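Home | Our Work | Reports | Grants | Contact

Progress report to the Shimada Fund: street violence and local budgets in Jatberg
Posted in March by the Mornero Policy Office

This report covers the first half of the grant. The work looks at how Jatberg has spent its public safety money and whether residents have had any real say in it.

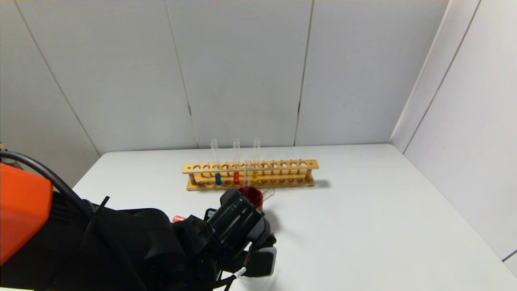
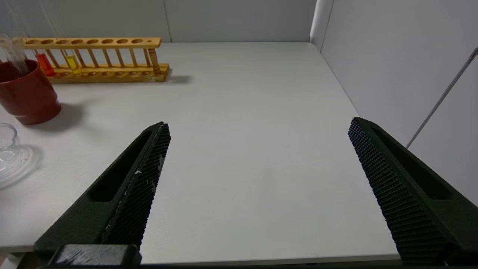 The grant pays for 2 pieces of work, a review of city records and a household survey. The records review is finished except for one item described below. The survey is in the field.

Records review

We asked the city for every shooting and assault report filed in the last 7 years, along with the budget lines for patrol, street lighting, youth programs and the courts. The police department sent its part within the legal deadline. The budget office took longer and sent scanned pages, which had to be typed in by hand. We now have 1,782 incident reports in one table, each matched to a council ward.

Assaults are concentrated in the two wards on the east side of the river. Those wards also had the longest waits for streetlight repair. We don't claim one caused the other. The repair logs have gaps, and the city changed the way it records a closed ticket partway through the period.

Spending on overtime went up in most of the years we looked at. Spending on youth programs stayed nearly flat, and in the last budget the council moved part of it to cover a shortfall in building maintenance. The vote was taken late in the evening with no public comment on that item. The minutes give one line to it.

The item still missing is the contract for the Likow patrol program, which put private guards in the downtown parking garages. The city says the contract is exempt from disclosure. We have appealed and expect an answer before the next report.

Household survey

The target is 300 completed interviews across all wards. We have almost enough from the west side and too few from the east. Door-to-door work there was slow over the winter — people don't open up after dark, and the daytime visits found few at home. We have moved interview hours to late afternoon and added a phone option.

We also dropped a question on trust in the mayor. Several people took it as a campaign question and ended the interview there. The wording on trust in the council and the police is unchanged.

Budget

Spending is below plan because the survey started late. Printing cost more than we estimated. We ask permission to move unspent travel money to interviewer pay. No increase in the total is requested.

Next period

Finish the east side interviews, close the records appeal, and send a draft of the ward tables to the council members for correction before anything is published. The public meeting stays where it was in the work plan — after the budget hearing.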